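The Second Shooter

The ceremony was set for four, and at two the groom's mother called to say there was no officiant.

I was in the parking lot of the Itwood with the trunk open, counting batteries. I had been hired as second shooter. The second shooter does not get calls from the groom's mother. She had my number because the lead photographer had put both our numbers on the schedule, and the lead photographer was not picking up.

"She's in with the bride," I said. "She turns her phone off for the dress."

"Then you'll have to tell her," the mother said. "The man has a kidney stone. He's in the emergency room. He was very nice on the phone."

I said I would tell her. I put four batteries in my left pocket, where the full ones go, and walked in through the kitchen.

The Itwood used to be a grange hall. Somebody had painted the inside white and hung bulbs from the beams, and now it cost more to rent for a Saturday-style wedding than my car was worth. The kitchen was still a grange kitchen, with a long sink and a sign about grease. Two caterers were opening boxes of bread. I asked them where the bride was and they pointed up with their elbows.

The stairs were narrow. I had done eleven weddings that year, all as second, and I had learned that the bride is always up the worst stairs.

The lead was on her knees by the window with the long lens, shooting the buttons. The maid of honor was doing them up with a crochet hook. The bride stood very straight and looked at the wall. I waited until the last button, because I knew I would be asked whether I had waited.

Then I bent down and told the lead, quietly, about the kidney stone.

She looked at me for a while. She had shot 201 weddings, and she kept the count on a strip of tape inside the lid of her case. This one would be 202 when it was over. She never changed the number before the cake.

"Who knows?" she said.

"The mother. You. Me. The hospital."

"Not the groom?"

"I don't think so."

"What's going on?" the bride said. She had not turned around.

The lead stood up and brushed off her knees. She didn't make a speech of it. She said, "Your officiant is sick and can't come. You're going to be married today anyway. Give me twenty minutes."

The bride thought about that. "I have to sit down," she said.

"Not in the dress," said the maid of honor.

So she leaned on the windowsill, and the light from the glass came down one side of her face, and the lead took two frames of it and lowered the camera. I would have kept shooting. I noticed that she didn't.

Out on the landing she gave me her keys.

"There's a man in McGrath," she said. "Retired judge. He did one for me in May when the minister's car went in a ditch. He doesn't answer the phone because he can't hear it. You'll have to go get him."

"McGrath is 22 miles."

"Then go now. Take mine, yours makes that noise."

"What about the groom? I'm supposed to do the groom getting ready."

"He's a man putting on a jacket," she said. "I'll do him."

The road to McGrath runs along the river and then leaves it. I drove with both cameras on the passenger seat and the belt pulled across them. I had told my sister I was giving this up at the end of the season. I'd told her that at Easter and again in July. There was a job open at the insurance office where she worked, with a desk by a window, and they were holding it for me in the loose way people hold things for family. The money was better. I would be home on weekends.

I hadn't told the lead. She paid me 500 a wedding, in an envelope, always before the reception so I wouldn't have to ask for it at the end of the night. I had meant to tell her at every envelope.

The judge lived behind the feed store in a yellow house. I knocked, and when that did nothing I went around the back. He was in a lawn chair with his shoes off, reading a seed catalog.

I said it once at a normal volume and once loudly.

"What time?" he said.

"Four."

"Is there supper?"

"Chicken or trout."

He went in and came out in a black suit. He had clearly been married or buried in front of in that suit many times. It shone at the elbows. He had a folder under his arm and one shoe untied, and he did not tie it until we were past the town line.

"You the photographer?" he said.

"The second one."

"What does the second one do?"

I told him. The lead stands in the aisle and gets the kiss. The second stands at the back, or up in the balcony if there is one, and gets everybody else. The second gets the shoes and the rings on the table and the aunts. If the lead's card fails, the second's card is the wedding.

"Has it ever failed?"

"Not for her."

"So it's everybody else," he said. "I'd want to see those."

He went to sleep after that. I drove the speed limit and a little over.

We pulled in at ten to four. The groom's mother was standing on the gravel in a lilac dress, and when she saw the suit get out of the car she put her hand flat against her chest. The judge told her he'd like the trout.

They were married at twelve minutes past. I was up in the old balcony, lying on my stomach with the camera through the rail, because the rail was too high to shoot over and too low to stand behind. The judge had a big flat voice. He got the names right. He asked who had the rings, and a boy of six or so held up a small box and then would not let go of it. The whole room leaned forward. I had the wide lens on. I got the boy and the box and the judge's hand held out, open, and sixty people leaning.

The lead was in the aisle, low, and I saw her look up to check that I had it. I nodded.

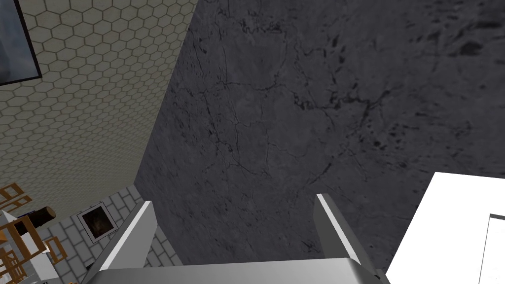
Dark stone.

After the ceremony we did the families on the steps. I held the list and called them up. Groom's side, bride's side, both, grandparents, the cousins from Flakotus who had driven all night and looked it. Somebody's uncle kept taking pictures over the lead's shoulder on his phone, so half the people in every group looked at him. She didn't say anything to him. She gave him her light meter to hold and told him it was important, and he held it with both hands until we were through.

The couple went off down the field for their own pictures. It was the good hour by then. I carried the bag. The grass had been cut, and the bride had changed into flat shoes and walked fast with her skirt over one arm. The two of them weren't looking at us. The lead shot from a long way back and for once she talked while she did it.

"You left your groom," she said.

"You told me to."

"I did. He cried. I wasn't ready for it, I was changing lenses." She took a frame. "You'd have got it."

I didn't have an answer to that. I handed her the other body and she handed me hers, and I changed the battery and put the dead one in my right pocket.

We ate with the band, in the kitchen, standing up. The judge had been seated at a table of bridesmaids and could be heard through the door. The lead gave me the envelope. I put it inside my jacket.

"I've got a wedding in Tulta in March," she said. "Big one. Then another the same day, which I shouldn't have taken. I can't be at both." She was cutting up her chicken and did not look at me. "One of them would have to be somebody else's. Lead. You'd need your own second."

"I told my sister I'd take a job," I said.

"What kind?"

"Insurance."

"Is it a good job?"

"It has a window."

She ate some chicken. Out in the hall they had started tapping glasses for the toasts – first one and then all of them.

"That's us," she said. She wiped her hands, picked up the camera with the short lens, and went out.

I took the balcony stairs. I shot the toasts from above, and the first dance, and the grandmother dancing with the boy who'd had the rings. At nine they cut the cake. When I came down to the car for a fresh card, her case was open in the back and the tape inside the lid said 202. The marker was lying next to it with the cap off.

I put the cap back on. I found the card and went in again, and the judge was asking the bandleader whether they knew any waltzes.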